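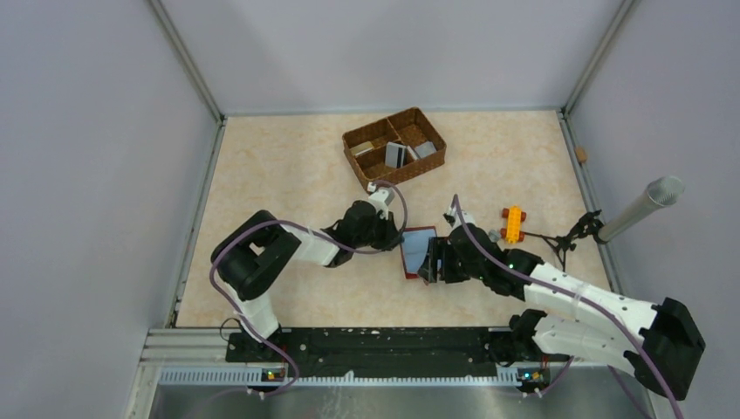 Corinne Staveley
Controls engineer, Fultgate

Print this page | E-mail this page

Keep the fumbles

Most groups that teach a robot by remote control throw out the bad recordings. An operator drives the arms through a job, the gripper slips or the basket gets bumped, and the run is marked as failed and deleted. I think this habit does harm, and I would like to see it dropped for any task where small items go into or out of a container.

Packing and unpacking a wicker basket with two arms is a fair test case. The weave catches on packets. The walls block the view of whatever sits low against them. A flat item on the table gives the fingers very little to hold, so one gripper often has to steady it while the other finds an edge. A person does all this without planning it. An operator working through a remote rig has no touch to go on and has to do it by eye, with some delay, and so makes mistakes that a person at the table would not.

In October we recorded 96 runs of a basket task at our Lemamstead site. Under the rule we had at the time, 27 of them were to be deleted. I went through the 27 before that was done. In 9 the item was dropped and never recovered, and those are of limited use. In the others the operator missed, opened the gripper, backed off, and got the item on a second or third try. The end state met the written goal. The runs had been marked down for being untidy.

Those were the only runs in the set that showed what to do after a miss. A policy trained on the clean runs alone has seen the gripper close on air very rarely, and when it happens there is no pattern to follow. Ours would close, lift, travel to the basket and open over it with nothing in the fingers. We spent two weeks adjusting the controller for what was a gap in the data.

The usual argument on the other side is that a robot copies what it is shown, so sloppy showing gives sloppy work. There is something in this. If an operator hesitates at the same spot every time, the hesitation gets learned, and we have seen it. The remedy is to label the stretch. We use Domeo to cut each run into segments and tag them as approach, grasp, miss, recovery or place. Misses can then be left out of training while the recoveries that follow are kept. It adds 40 seconds to the handling of each run. I consider that cheap.

A second argument favours guiding the arm by hand. The contact is felt directly, there are fewer misses, and so the problem shrinks. For one arm and a rigid part I agree. With two arms the person guiding has both hands full and is standing in the workspace, usually in front of a camera that the policy will later depend on. The recorded views then contain a body that won't be there when the robot runs alone. Remote control is clumsier and the pictures it gives are the right ones.
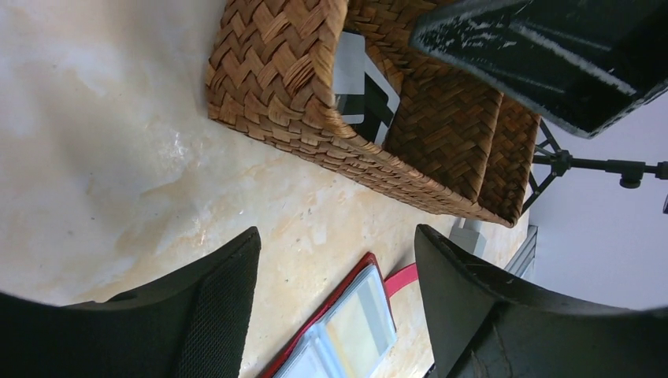
Does the operator need to be an expert at the task?
Knowing the task matters less than being steady with the controls, though an operator should do the job by hand a few times first so that the order of steps is settled before recording starts.

The wrist view deserves more weight in these decisions than it gets. From above the table a grasp can look sound when one finger is resting on top of the item. The wrist camera sees both fingers and the gap between them, and it sees them at the moment the error is made. Reviewers who sort runs from the overhead view alone will pass some bad grasps and fail some good ones. The two streams should be checked together, and if time is short I would check the wrist stream.

Our written procedure, kept on the Mohamedi server with the rest of the cell documents, now says that a run may be deleted only for a hardware fault or a lost camera stream. Everything else is stored and tagged. Storage has gone up and the operators have stopped restarting at the first slip, so a recording session covers more ground before the Friday backup.

I would still like a better rule for hesitation. At present the reviewer decides, and two reviewers will often disagree on where a pause begins.

Last updated: October

Get new essays by e-mail. Subscribe to our newsletter. You can unsubscribe at any time.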